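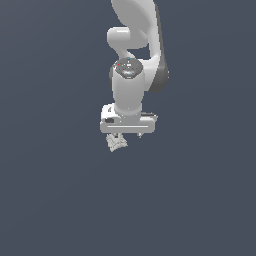 White robot arm on dark gray, render.

Favau: trademark opposition decisions, tagged by hand

Data card, first public version. Last touched 31st August. Maintained by Gülizar Akgül and Tanner Beaulieu. Errors are ours, mostly Tanner's.

What it is

2000 opposition decisions, one row each. Question we started with: when someone opposes a new mark as too close to their old one, which argument does the office lean on? Look, sound, meaning, or the goods themselves. So four main tags, plus "other". More than one tag per row is fine and pretty common.

Word marks and combined marks only. No shapes, no colors, no sounds. Appeals are out, except where the appeal text is the only one published -- those have appeal_only set to yes.

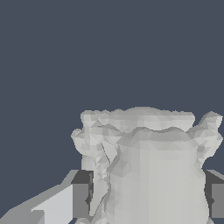

Columns

case_id: ours, not the office's. Don't cite it in a filing.
earlier_mark, later_mark: as typed in the decision. Turkish letters kept, so Işık stays Işık. If you see Isik, thats a bug, tell us.
classes: goods and services classes, split by semicolons. Can be empty.
outcome: upheld, partly, rejected, withdrawn.
tags: see above.
tagger: initials.
note: free text, messy, sometimes in Turkish.

How it was tagged

Nii Lamptey and Berkay Kahraman read everything. Each did half, then swapped a slice of 19 rows at a time and argued. Where they still disagreed, Gülizar picked. The original tags are in the disagreements file,
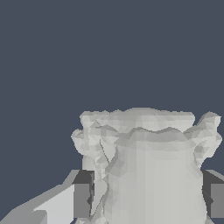

along with who changed what, so you can undo her picks if you want the raw split. Seperate file for withdrawn cases, since most have no reasoning to tag.

Known problems

Nine rows have the earlier and later mark swapped. Fix is coming in December.
"Sound" is over-used in Berkay's early rows. He read it as any shared syllable. Partly redone.
Zedwood v. Honavia shows up twice, once per language. Keep the longer one.
"partly" doesn't say which goods survived. Have to read the decision for that.

Please don't

Use this to predict who wins. Settled cases never got a decision, so they aren't in here -- the sample leans toward fights. Also not legal advice.

Reuse

Free with credit. Questions to Morven Niven, who handles the mailbox now. Include the case_id or she'll just ask for it.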